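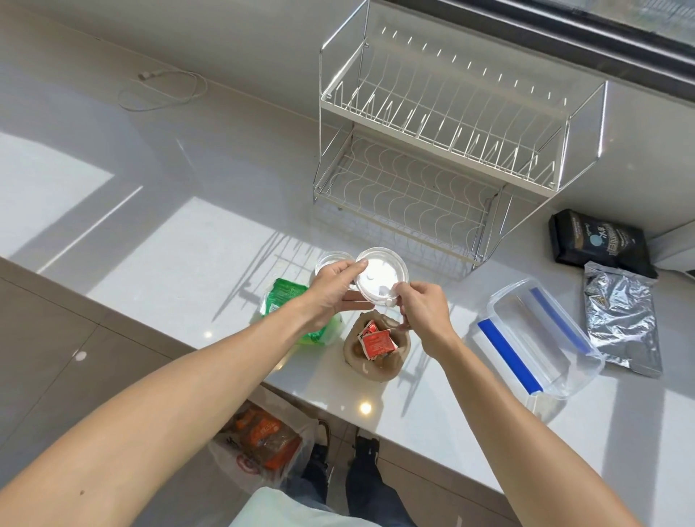 The Small Newsroom That Sends Its News Before Breakfast

At ten minutes to five in the morning, the editor on duty at the Kereama Letter reads the whole edition aloud to an empty kitchen. She has done it this way since the first week. If she runs out of breath in a sentence, the sentence is cut in two. At half past five the letter goes out by email to the people of Kereama and the farms behind it, and by six the first complaints have arrived.

The Letter is not a newspaper, although most of its readers call it one. It has no printed pages, no office with a sign, and no website to speak of, only a plain archive where old editions are kept by date. It began in October, four months after the weekly paper in Brendness closed its Kereama desk and moved the last reporter there to the regional sports pages. For the whole summer the town council met with an empty press table. A road was closed for repairs and opened again, and the only public record of it was an argument on a parents' message group.

Three people started the Letter, all of them former employees of the Brendness paper. Two were reporters and one sold advertising. They put their own savings into it and gave themselves one year. The first edition went to 139 addresses, most of them collected on a clipboard outside the supermarket. At the last count there were 985 paying readers, in a town where the old weekly sold perhaps twice that in its best years.

I spent several days with them in January, and what surprised me most was how little of the work looked like journalism as I learned it. A large part of the morning goes to answering mail. Readers write to ask when the pool opens, why the bus did not come, whether the dentist is really leaving. The editors answer all of it, and they keep a list of the questions that come more than once. On Tue 19 January the main story was about a change in the school bus route, and it had come straight from that list. Eight readers had asked about the same missing stop.

The reporters work from home and meet in person only on council days. They share one phone number for tips, which passes from hand to hand like a house key.

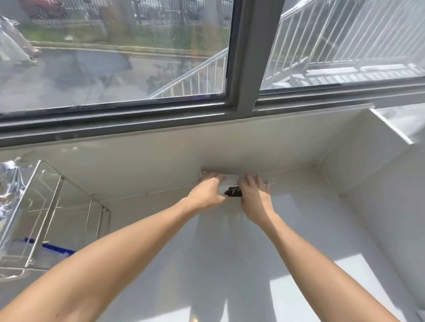 Council nights are the hardest. The meeting starts at seven and has ended as late as 11, and the letter must still be ready before breakfast. One reporter sits in the room and types, and the other stays at home and checks every figure against the agenda papers. They do not publish quotations from memory. When the sound in the hall is bad – and it is usually bad – they write only what was decided and who voted for it, and they leave the speeches alone. Some readers find this dry. One of them cancels every spring budget season, I was told, and comes back in summer.

Money is the subject that they discuss with the least pleasure. The subscription costs about the same as two coffees a month. Advertising brings in a little more than a third of the income, and it is sold by the week, one advertiser to each edition, with no pictures and no more than forty words. A hardware store has bought every Friday until the end of the year. The mailing system comes from a small company called Skillar, which charges by the number of addresses, so each new reader makes the bill a little higher.

There was an offer. Jistus, a group that runs local news sites in a number of towns, wrote to them in December and proposed to buy the name and the list. The editors would have stayed as employees, with a salary and proper vacation. They talked about it for two weeks. In the end the question that decided it was who would choose the first story of the day, and the answer in the contract was not clear enough for them. 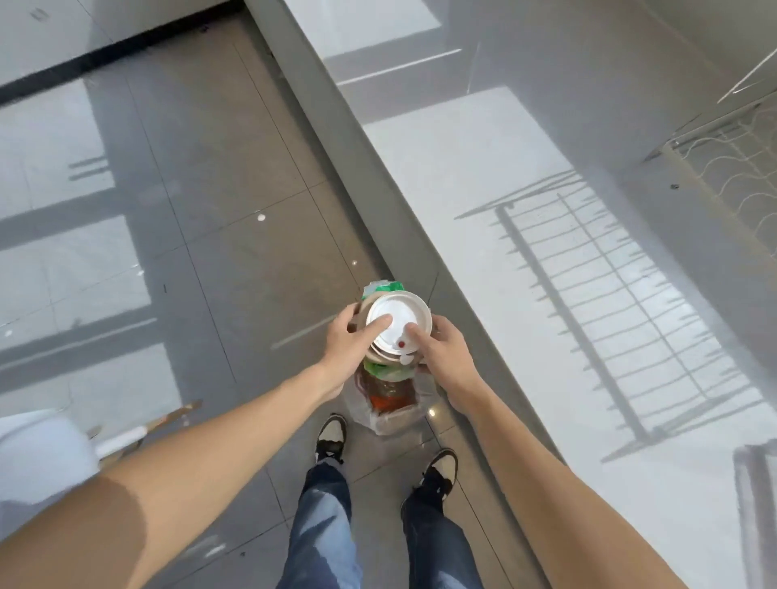 The refusal has a price. None of the three has taken a full week off since the start, and the advertising manager still does bookkeeping for a garage on two afternoons. They would like to hire a fourth person to cover the courts in Brendness, where cases from Kereama are heard and almost never reported. By their own calculation they need another few hundred readers before this is possible. In the meantime one of them takes the bus there when the list of hearings looks important, and writes on the way home.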